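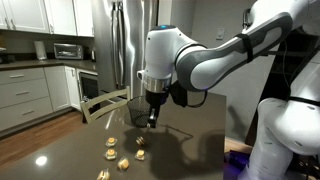 Müzeyyen Yüksel wrote to me after the last post to say that if the arm sets one cookie down fine and then mashes the next, I should stop fiddling with the grip force and go look at the strap on the upper link. Her theory was that the cable gets tugged when the wrist turns over, the tug changes how the gripper hangs, and everything after that is a lie.

She was right! Well, mostly right. I spent Saturday on it and I'm so pleased that I'm writing it all down before I forget.

The gripper cable comes out at a connector block on the side of the wrist. When I first put things together I pulled the cable snug, because snug looks tidy. Tidy is wrong. With the wrist at one end of its travel there was no slack left at all, and I could feel the block being pulled when I turned the joint by hand (power off, please). So I undid the strap, let out a couple of inches, turned the wrist all the way both ways, and only then did the strap back up. It's ordinary black strap, pulled just tight enough that it doesn't creep.

Then the flange. I had never checked the screws since May, and two of them took nearly a quarter turn. That was the part Müzeyyen didn't predict, and I suspect it was half the trouble. I backed all of them out, wiped the ring, and went round crosswise in small steps. If you have the Naciri driver set, the long bit clears the fingers and you don't have to take the gripper off. With the short one you do, and then you get to redo your tool offset, so buy the long one.

I redid the offset anyway. My way is slow but I like it: close the fingers, bring them down over a mark on the tabletop, note the height, turn the wrist, come down again. Before, the two readings disagreed enough to see with the naked eye. Now I have to squint.

Drirneo keeps a log of every pick, so I have numbers for once. In the last 1,000 picks before the fix, 273 were marked bad, counting drops, misses and squashed ones. I've only done about 300 since, all on wrapped cookies and into the little mesh basket, and the bad ones are rare enough that I've started watching each one back to see what went wrong - usually the fingers closing on the wrapper edge instead of the cookie.

Still to do: softer pads for the fingertips (Ader has some I want to try), the same strap job on the other arm, and a proper run of another 1,000 so I can compare like with like. I'll post the log when it's done.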